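Kivwood 校园作息信号控制器

首页 / 学校设备 / 作息与广播 / 控制器

产品概述

Kivwood 是用于中小学校的作息信号控制器，负责按时间表输出上课、下课、预备、集合等信号，驱动已有的电铃、蜂鸣器或广播功放。控制器本身不含功放，不含扬声器。设备由 Hendwood 设计和组装，适用于单一校区或有分部的学校，也可用于小学与初中共用校舍但作息不同的情况。

本页内容适用于当前硬件版本。旧版硬件（面板上没有校时指示灯的型号）请参阅旧版说明，接线端子的排列与当前版本不一致，两者的端子插头不可互换。

与 Jener 子钟的配套使用见“子钟连接”一节。与第三方消防系统的联动见“外部输入”一节，联动部分的施工应由具备相应资质的单位完成。

主要参数

输出：六路独立干接点，常开，每路可单独指定作息方案
音频输出：一组平衡线路输出，随分区接点同步切换
时间表容量：754 条信号条目，所有方案共用
作息方案：数量不限，受条目总数约束
校时来源：三种，网络校时、无线电校时、手动
子钟总线：两芯，不分极性，总长不超过 3000 米
外部输入：报警输入、静默输入、手动铃按钮输入
断电保持：内置可更换电池，保持时钟与时间表
安装方式：墙面或标准机架，支架随附
配置方式：面板按键，或同一网段内的浏览器
界面语言：中文、英文、法文、土耳其文、阿拉伯文
供电：外置电源适配器，随附

时间表与作息方案

控制器以“条目”为最小单位。一条条目包含触发时刻、信号类型、持续时长、目标分区和所属方案。信号类型可选接点闭合、音频文件或两者同时。接点闭合的时长以秒为单位设定，音频文件按文件长度播放，不受时长字段影响。

方案是条目的集合，例如常规日、半日、考试日、家长会日。日历把每一天指向一个方案。没有指定方案的日期按默认方案执行；默认方案可以为空，此时当天不输出任何信号。

同一日期可以为不同分区指定不同方案。以小学部和初中部共用校舍为例，小学部占用一区和二区，初中部占用三区和四区，走廊与操场单独占用五区，六区留给食堂。两部分的课间不重合时，五区一般只响集合信号，避免正在上课的一方受到干扰。上述分法只是常见做法，分区与接点的对应关系由安装人员在接线时决定，软件内的名称可以任意修改。

两条条目的触发时刻相同、分区相同时，控制器执行优先级较高的一条，并在日志中记录被跳过的条目。优先级从高到低依次为：报警输入、手动铃、临时条目、日历指定方案、默认方案。

临时条目用于当天的一次性调整，例如提前放学。临时条目只在当天有效，次日零点自动清除，不占用时间表容量。需要保留的调整应建立新方案。

学年设置

学年由起始日期和结束日期界定，学年以外的日期一律视为停用。学年内可以标记假期区间，假期区间内只执行标记为“假期有效”的条目。寄宿学校可利用该标记保留宿舍区的起床和熄灯信号。

新学年可以由上一学年复制。复制时日历按星期对齐，不按日期对齐，因此固定日期的活动需要重新核对。复制操作不会带入临时条目和手动铃记录。

建议在 December 版固件或更新版本上进行学年复制。较早固件在复制跨年假期时，会把假期区间截断在年末，复制后须手动补齐。

夏令时切换由所选时区规则决定。规则随固件更新，学校所在地区近期变更过夏令时政策的，请先更新固件再启用网络校时。

校时

网络校时使用标准时间协议，可填写校内或校外服务器地址。控制器检测到本机时间与服务器时间存在偏差时，小偏差逐步修正，大偏差一次修正。一次修正发生在条目触发时刻附近时，控制器不会补响已经越过的条目，也不会重复触发已经执行的条目。

无线电校时需要选配接收模块。接收模块应远离功放电源、荧光灯镇流器和电梯机房，安装高度不低于控制器本体。信号质量在“状态”页以格数显示，长期处于最低格时应更换位置。

手动校时仅建议在没有网络且接收条件不佳的校舍使用。手动模式下，面板校时指示灯保持熄灭，属正常状态。

三种来源可以设定先后顺序。排在前面的来源失效后，控制器切换到下一来源，并在日志中写入切换时刻。来源恢复后，控制器不会立即切回，待连续校验通过后再切换。

子钟连接

Jener 指针式子钟和数字式子钟可以混接在同一条总线上。总线采用两芯线缆，允许分支，不允许成环。成环接线时子钟仍可能走时，但故障定位功能失效，因此验收时会判为不合格。

指针式子钟上电后先走到参考位置，再追赶到当前时刻，整个过程的长短取决于当时指针位置。数字式子钟上电后显示短横线，收到第一帧时间后正常显示。

总线长度按所有分支之和计算。超过 3000 米，或校舍之间需要跨越室外时，应使用中继器。室外段必须在两端加装浪涌保护器，保护器接地端与建筑接地连接，不得接到控制器外壳。

子钟地址可以不设置。不设置地址时，控制器只能判断总线整体是否正常，不能报告具体哪一只子钟离线。设置地址后，“子钟”页逐只列出状态、最后应答时刻和房间名称。

外部输入

报警输入接受干接点信号。闭合后控制器立即中止正在输出的作息信号，并按设定输出疏散音或保持静默。已有独立消防广播的学校应选择保持静默，避免两套声音叠加。断开后控制器不会自动恢复作息，须在面板或浏览器上确认。

静默输入用于考试。输入有效期间，指定分区不输出任何作息信号，其他分区不受影响。静默输入不影响报警输入，不影响子钟走时。部分学校把静默输入接到教务室的钥匙开关，也有学校完全通过考试日方案实现，两种做法均可。

手动铃按钮输入可设定为按住响铃或按一次响固定时长。按钮线缆较长时容易引入干扰，应使用屏蔽线，屏蔽层单端接地。

控制器不具备消防认证，不得作为消防报警系统的组成部分使用，也不得替代法规要求的疏散广播。

音频

音频文件存放于内部存储器。支持常见的未压缩格式与常见的有损压缩格式，单声道即可。立体声文件在上传时合并为单声道，原文件不保留。上传时系统检查文件峰值，超过上限的文件会被拒绝，并提示需要降低的幅度。

线路输出的电平在“音频”页调整，各分区可单独设置偏移量。偏移量作用于切换后的整段输出，因此同一文件在多个分区同时播放时，以偏移量最小的分区为准。对各分区音量有严格要求的学校，应在功放侧调节。

随机附带的提示音由 Colette Pons 录制，包括预备、上课、下课、集合四种。使用范围限于校内播放。学校自行准备音乐作为铃声的，版权事宜由学校处理。

与 Ahuja 功放配合时，线路输出接功放的辅助输入，分区接点接功放的分区选择端子。配合前应确认功放分区选择端子的触发方式与干接点相容；不相容时须加中间继电器。其他品牌的功放同样按此原则确认，本页不列出逐一型号的接线图。

权限与日志

系统设三级权限：查看、作息编辑、系统管理。查看权限可以浏览时间表和当天执行情况。作息编辑权限可以修改条目、方案和日历，可以建立临时条目。系统管理权限另外包含网络、校时、固件和用户设置。

面板操作默认需要输入口令。口令连续输错后面板锁定一段时间，浏览器登录不受影响。遗失系统管理口令时，需要在断电状态下按住面板复位键再上电，复位后用户全部清除，时间表保留。

日志记录每一条已执行、已跳过和被中止的条目，以及登录、修改和校时事件。日志写满后从最早的记录开始覆盖。日志可导出为逗号分隔文本，字段顺序在帮助页中列出。需要长期留存的学校，可配置日志转发到校内服务器。

安装要求

安装位置应选择通风、干燥、非学生活动区域的房间，通常为广播室、弱电间或传达室。控制器不应与大功率功放叠放。机架安装时，上方至少留出一个机架单位的空隙。

墙面安装使用随附支架。先固定支架，再挂装控制器，最后拧紧底部的锁紧螺钉。砌体墙使用随附膨胀管；轻质隔墙应另行选用相应的固定件，随附膨胀管不适用。

接点端子用于切换控制回路，不得直接切换市电电铃。市电电铃必须通过接触器或继电器箱驱动。旧校舍改造时经常遇到原有铃线与照明回路共管的情况，应重新敷设，不得沿用。

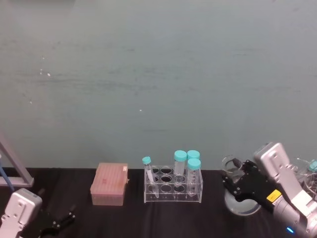 接线完成后，先不接功放和电铃，在“测试”页逐路闭合接点，用万用表确认端子对应关系无误，再连接负载。测试页的接点闭合不受日历影响，也不写入执行记录，只写入操作记录。

最后接入子钟总线。接入前测量总线两芯之间的电阻，读数接近短路时应逐段断开查找。总线短路时控制器会切断总线供电，状态指示灯变为闪烁，排除故障后自动恢复，无须重新上电。

调试顺序

上电，等待自检结束。
设定时区和校时来源，确认校时指示灯状态。
设定分区名称，与接线记录核对。
建立常规日方案，只录入少量条目，试运行半天。
录入其余方案，填写日历。
设定权限，更改出厂口令。
导出配置文件，在控制器以外的位置保存一份。

试运行应安排在有课的日期。仅在假期内调试的项目，开学后常见的问题是走廊音量偏高和预备铃与上课铃间隔不合适，两者都需要实际在校师生的反馈才能确定。

维护

内置电池属于消耗件。状态页显示“电池低”后，应在断开外部供电之前更换；在有外部供电的情况下更换电池，时间表不会丢失。更换前仍应导出配置。

接点为机械式继电器，动作寿命与负载有关。感性负载两端应加装吸收元件。继电器粘连时，对应分区会出现持续响铃，此时应先在功放或接触器侧切断，再联系服务部门。继电器板可单独更换，不需要返厂。

子钟每学年检查一次即可。指针式子钟出现固定偏差（例如始终慢一分钟）通常是参考位置传感器积尘，清洁后重新上电。偏差逐日变化的，应检查总线接头。

固件更新在浏览器中进行，更新期间不输出信号，应避开上课时间，建议放学后操作。更新失败时控制器自动退回原版本。

常见情况

铃声整体提前或推后：检查校时来源顺序，检查时区规则，再检查是否有人在面板上切换到手动。

某一分区不响，其他分区正常：先查看日志。日志显示“已执行”的，问题在接线或功放；显示“已跳过”的，问题在优先级或静默输入。

假期中仍然响铃：检查条目的“假期有效”标记，检查假期区间的首尾日期是否包含在内。区间的首日和末日均计入假期。

浏览器无法打开配置页：确认计算机与控制器处于同一网段。学校网络对无线终端做了隔离的，应使用有线连接。

子钟显示正常但铃声不响：子钟与作息输出相互独立，应检查当天日历是否指向空方案。

供货范围

控制器一台，外置电源适配器一个，墙面支架一套，机架支架一套，端子插头一组，膨胀管与螺钉一包，快速安装单一份。电池已装入，出厂时以绝缘片隔离，上电前取下绝缘片。

选配件：无线电接收模块、总线中继器、室外段浪涌保护器、继电器箱、手动铃按钮盒、备用继电器板。子钟单独订购，订购时注明指针式或数字式、单面或双面、安装方式。

订购与技术支持

订购时请提供校舍平面图或分区清单、现有功放和电铃的型号、子钟数量及大致布线距离。仅替换旧控制器的项目，提供旧设备端子的照片即可。

配置文件可由我方代为编制。学校提供作息表后，由技术部 Rania Qaisi 负责录入，交付前由 Ertuğrul Keskin 复核。复核只针对录入与作息表是否一致，不涉及作息安排本身。作息表中存在时刻重叠的，会退回学校确认。

安装单位培训由 Lionel Moulin 负责，培训内容包括分区规划、总线测量和验收记录填写。培训资料随项目提供，不单独出售。

硬件文档编写：Anatole Brunet。发现本页与随机单据不一致时，以随机单据为准。

相关文件

快速安装单
端子排列图（当前硬件版本）
端子排列图（旧版硬件）
Jener 子钟总线布线指南
日志字段说明
固件更新记录
验收记录空白表

相关产品

Jener 指针式子钟，单面
Jener 指针式子钟，双面吊装
Jener 数字式子钟
总线中继器
继电器箱

返回作息与广播目录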